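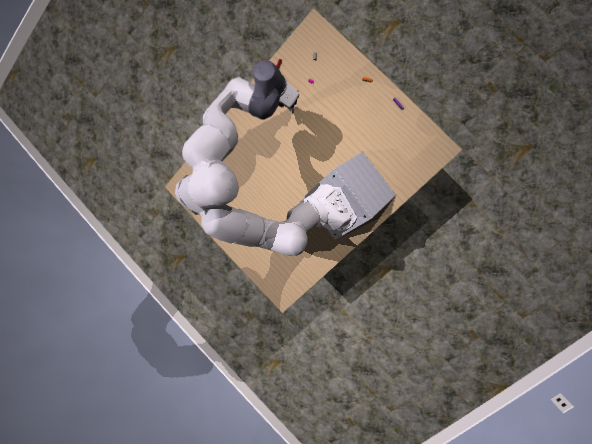
Read the whole page before you press Start, one Nilport customer told us, and we agree!

4. Open the Zillent practice room and pick the two-arm table. Give it a moment to load (the first time is always the slowest).

5. Set the arm speed to 14 and leave it there for your first few tries, however tempting the slider looks.

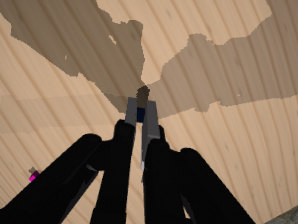 Keep the grip force below 100 while you're learning, and save your settings before you go on.

6. Lower the closed gripper slowly toward the tabletop, then stop.

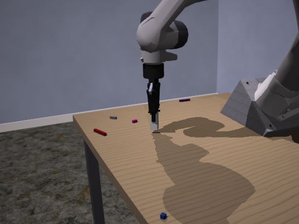 7. Press Home to park both arms.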